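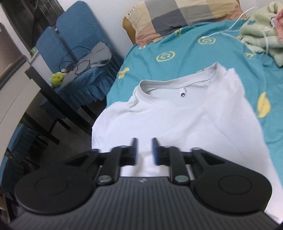 Stemdale season 6 vote totals released, and the Plerura cover

Forum: Reality TV > Stemdale > General discussion

porchlight_88
The producers finally put out the numbers for the final. The winner got it by 462 votes. Total votes cast in the last hour were 3558. I expected a bigger turnout for a show that gets this much talk.

My real question is about the Plerura cover. It went up on their site the morning of the final, with the winner on it, before voting closed at 9 p.m. Does anyone else think that's a problem? The runner-up didn't get a cover or even a mention in the article.

marlowfan
Magazines shoot covers weeks ahead. They probably shot both finalists and picked one. I don't see how it matters.

porchlight_88
They could have waited until 9:01. With a margin of 462 it matters.

tin_roof
I'm with marlowfan on this. People who vote in the last hour already know who they want. My sister and I both voted for the runner-up and neither of us had seen the cover.

dotty_in_ohio
I saw it at 10 in the morning and I assumed the result had leaked. I didn't bother voting after that. So there's one vote for you.

tin_roof
One out of 462.

dotty_in_ohio
I wasn't claiming it was all of them. You asked whether it could change anything and I'm telling you what I did.

gravelroad
Did anybody read the interview that goes with the cover? I bought the print copy. It's 4 pages and most of that is photos. The part about Drustosbridge is the only part worth reading. The winner talks about growing up there and how people in town reacted to the fight in episode 4. Some of them stopped coming into the family's shop. I thought that was a brave thing to say in a magazine.

The rest is clothes. Every outfit is by Zerouali, who sponsored the show this season and whose name was on the screen every ten minutes.

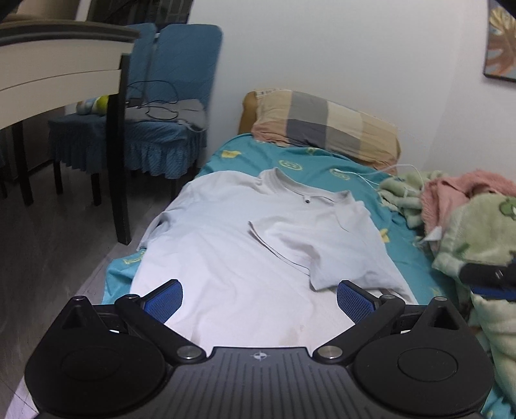 I don't mind a sponsor, somebody has to pay for these shows, but the interview has a whole paragraph where the winner says how much the brand means to them. Nobody talks like that. It reads like it was written by the sponsor and I wish they had marked it as an ad.

marlowfan
It says "in partnership with" on the contents page.

gravelroad
In tiny print, on a different page. I had to go back and look for it.

quietcorner
I stopped trusting Plerura after last September, when they ran the breakup story and then took it down. No correction, it just disappeared. Putting a winner on the cover before the vote is over fits with that.

Having said that, the winner didn't pick the release time, and I've seen some really ugly comments on their page this week. If you're mad, write to the magazine or to the show.

porchlight_88
Agreed. I'm not blaming the winner at all. I liked them from the first episode and I would have been happy with either one.

marlowfan
Then I don't get the thread. You liked the result.

porchlight_88
You can like who won and still want the vote run properly. If the cover had been the other finalist I'd have posted the same thing.

bluebarn
Does the show have a rule about press during voting? I remember the season 5 finalists couldn't do radio on the last day.

quietcorner
They couldn't do live interviews. I don't know if print and websites were covered. The rules page only has the voting rules on it now and those are about one vote per phone number.

bluebarn
OK, thanks. I'll send the show a message and ask. I don't expect much, the last time I wrote to them I got a form reply and a discount code.

tin_roof
Was it for Zerouali?

bluebarn
It was, yes. Expired too.

dotty_in_ohio
Please post it here if they do answer. Also, does anyone know when the reunion is on? The listing on my cable guide still says to be announced.

gravelroad
The magazine says next month, being filmed in Drustosbridge with an audience. Ticket sign-up is on the show's site under Events. I put my name in last night and haven't heard back yet.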